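Ticket 914: Right wrist pose drops out during wiping demos
Project: Vundura
Site: Irkar
Status: open, waiting on retest

The right wrist pose freezes for up to 800 ms while the operator wipes a picture frame with a cloth. The left wrist is fine. It happened in 8 of 14 demos this August. Replay on the arm stalls at the same points.

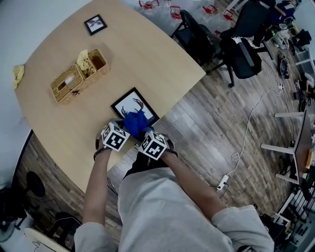

Checked so far: camera exposure, cube calibration file, strap tension. None of them changed anything. The log shows the dropouts start when only one marker face is in view and it sits at a steep angle.

Lowered the minimum marker size in the tracker config and restarted. Two short trials ran without a freeze.

Next: record a full set with the new config, then replay on the arm. If the freezes come back, turn the right cube a quarter turn on its strap and recalibrate.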